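Shop Floor > Interviews > Keeping Them Running

March, by the Cheetham workshop desk

I got to Trurnitz at 7 in the morning, which I regretted until somebody handed me a coffee. The man who looks after the two-arm bench there had been in for an hour already, and he was cleaning fingertips with a cotton swab.

"Everybody asks about the motors," he told me. "The motors are fine! It's the tips that keep me busy." The ribbed ones pick up dust and then they slip, so he wipes them down every Wednesday and swaps the whole set after 198 hours of running. He writes the hours on masking tape (I saw the tape, it's a mess).

The arms came from Sukton and the bench controller from Tirov, and getting those two to agree took him 13 days. "Most of that was one setting," he said, and he laughed, though I don't think he found it funny then.

I wanted to know what he does first when an arm starts missing. Does he recalibrate? He shook his head at me. "Screws. I go round the base with a hex key before I touch the software. A bracket that's a hair loose looks exactly like a bad calibration." Only after that does he check the wrist camera, and he does it with the arm parked and the power off - he learned that one early, and has a scar on his thumb to go with it.
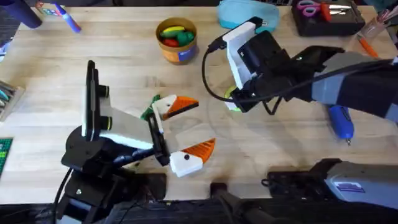 Then there are the cables, and he could talk about cables all day. "You want slack, but you don't want a loop that catches on the other arm. I move each joint by hand, all the way both ways, and I watch the cable the whole time. If it pulls tight anywhere, I start over." The full check takes him 60 minutes when nothing's wrong.

I asked if he ever skips it. "Once, before a long weekend," he said. He came back to a connector hanging by two wires, and he spent the morning with a soldering iron while the other arm sat waiting.

7 comments | 13 shares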